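Home Guides Shelf & Table Candle Care Contact

Jomby Little Table: Set-Up Guide
Section 2: Placing the table and setting out your candles

Written by Siriporn Wattanapong for Matitz
41 comments Share

If you have arrived from Section 1, your Jomby is the right way up and all of its legs are touching something. Congratulations. A surprising number of our letters concern people who stopped before that point.

This section covers where the little table goes, what goes on it, and what to do with everything that doesn't fit. The last part is longer than we'd like. The Jomby is a small table, and candle owners are not, as a group, people who own one candle.

Before you start

Clear the surface you plan to use and wipe it down. Use a soft cloth, barely damp, and then put the cloth away. It will try to stay. Cloths left on a display for an afternoon become part of the display, and by March you'll be dusting around them.

You will need the table, your tins and jars, and a box for rejects. Be honest about the size of the box.

Placing the table

1. Set the table down on a hard, level surface. Pale wood is what we use in the showroom at Clellgate, and it suits the white finish. Carpet doesn't suit anything with thin legs.

2. Press gently on each corner. If it rocks, turn the table a quarter turn and try again. If it still rocks, the floor is at fault, and we'll defend this position in writing.

3. Leave a clear hand's width on every side. You'll need to reach in for the things at the back, and sleeves are wider than people remember.

4. Stand anything tall and plain beside the table. A bare metal can looks fine at ground level and looks like a paint delivery when you put it up top. 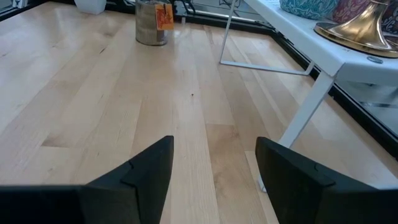
Fig. 1. Silvery can with its orange tag, on the wood beside the white table.

Note: Leave hang tags on until you've finished arranging. They are handy for telling one plain container from another, and once you've thrown them away you will want to know which one was the fig. Take them off before lighting anything. A paper tag near a wick has only one ambition.

5. Check that no cables run under the legs. A thin leg on a cord is stable right up to the moment you plug in a lamp.

Choosing what goes on top

6. Start with the patterned tins. They're low, they have lids, and they forgive being knocked. Put two on the table, the darker one behind and the brighter one just in front. Starting with five and removing three sounds like the same thing, but in practice you'll remove none.

7. Keep them toward the back edge. This leaves the front of the top open for whatever you put down when you walk in the door, which you are going to do whether we allow for it or not.

8. Step back and look at it from standing height. Then look at it sitting down. If you like it from only one of these, favor the one you do more.
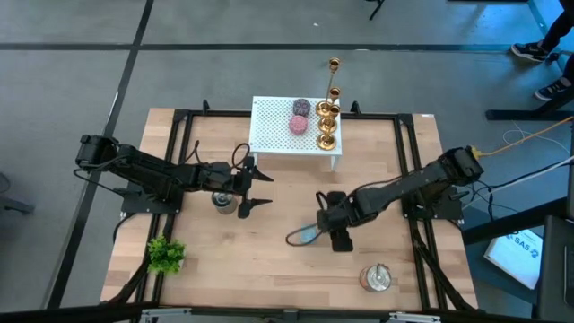
9. Resist the urge to center everything. Two round tins placed dead center on a small table look like a pair of eyes, and a few of our customers have found this upsetting at night.

10. If you own the Farina tray, skip it for now. It's for larger tables. Our catalog says otherwise and we've asked them to fix it.

Caution: Do not burn candles on the Jomby while anything hangs or leans above it. That includes curtains, shelves, plants with ambitions and the sleeve mentioned in step 3. The display is for candles at rest. When you want to light one, move it to a heat-safe dish on an open surface, take the lid right off, and stay in the room.

Caution: The top has holes in it. Melted wax has been informed of this. Never let a candle drip there, and if one does, let the wax harden fully before you lift it. Poking at it while it's soft only sends it farther down.

Arranging the overflow

Now for the others. The surface next to the table is perfectly respectable, provided you arrange it on purpose.

11. Put the tallest piece at the back. If you have a glass jar with a metallic lid, that's the one. Turn its label to the front, especially if it's a nice label. You paid for the label.

12. Place a small tin in front of it, a little to one side. Pale colors work well here, as they don't argue with whatever stands behind them.

13. Bring your brightest tin toward the middle. Red and pink are hard to hide, so stop trying.

14. Set the larger, busier pattern nearer the front and off toward the edge, where it can be admired without taking over. Keep it far enough in that an elbow won't settle the matter.

15. Add one shiny thing. A gold bowl or cup with a flared rim will do nicely. Add one. We have seen what happens with two, and the room starts to look like a prize-giving.
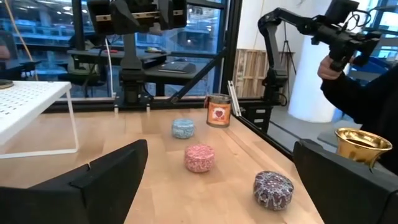 16. Leave gaps. Every container should be able to be picked up without moving its neighbor. If you have to slide one tin to free another, somebody goes in the reject box. You know which one. It's the one you were given.

17. Wait a day before changing anything. Most arrangements look wrong for the first 30 minutes and fine by breakfast.

Looking after it

Dust the top with a dry, soft brush. A cloth tends to push the fluff into the holes, where it stays and forms opinions.

Wipe tin lids with a dry cloth only. Water creeps under the rim and leaves a mark that no amount of regret will shift.

Keep everything out of direct sun. Scented wax fades and sweats on a bright windowsill, and printed patterns lose their color on whichever side you were showing off.

If a lid sticks, warm it in your hands for a moment and twist. Knives have been tried. See Section 4, First Aid.

Moving the table later

Take everything off first. Yes, all of it – the two light ones as well. Lift by the top with both hands and set it down flat. Dragging bends the legs slightly outward, and from then on you'll be living with step 2.

Spare leg caps can be ordered by quoting part 1659. They come in white.

Next: Section 3, Stacking (Don't)

Contact Matitz | Page revised 7/2/26 | Back to top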